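Halletti Kitchen Sessions: The Gallery

Page put together by Heather Kingi
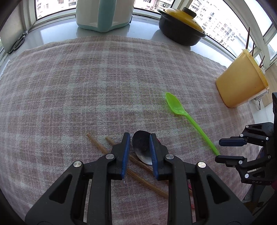
Spoons and chopsticks on the plaid cloth, with the two grippers close in and the black pot with the yellow lid behind them.

Welcome, and thank you for stopping by! We started the Halletti collection in July with one table, a drawer's worth of borrowed cutlery and a rather hopeful plan, and it has grown into something I'm very fond of. The idea is to gather lots and lots of short examples of a person doing small kitchen jobs with hand-held grippers, so that our learning system (we call it Cerura, after the moth) can study how the jobs are done and have a go at them itself. We now have 1586 examples in the set, and I have watched more of them over a cup of tea than I'd care to admit.

Thin utensils are the part of the work I get asked about most, so I've let myself go on a bit about them. A spoon has a nice fat bowl at one end and a skinny handle at the other, and where you choose to take hold of it changes everything that comes after. Chopsticks are fussier still. When two of them lie near each other you have to make up your mind which one you're going for before you close the fingers, and a person who dithers teaches the system to dither too. We keep a few hesitant tries in the set all the same, clearly labeled, and they've been more useful than I expected.

The cloth gets its share of affection as well. I like a coarse weave under the cutlery, with a bit of pattern to it, and I like having the shiny white tabletop showing past the edge with all its reflections. Our friends at Ruawai work on a plain gray mat and get beautifully tidy results, but when we tried Cerura on their table and then on ours, it was our table that gave it trouble. So we've stuck with plaid and daylight for this round, and I suspect we'll be glad of it.

How a session goes: we lay out the utensils, agree on the job, and record 40 tries before anything gets changed. Then the pieces are turned, swapped or pushed closer together, and off we go again. A good afternoon gives us more than 70 keepers. The ones we set aside are mostly false starts, or times when somebody began talking and forgot which spoon they were after (that would be me).

The next round moves over to the Nekcombe kitchen, where the counters are darker and the light comes from the other side. We have room for 4 more people to record with us, and you don't need any experience with grippers, only a bit of patience and a willingness to pick up the same spoon a great many times. Leave a note on the contact page and I'll write back with the session times.

Last updated Thu 18 September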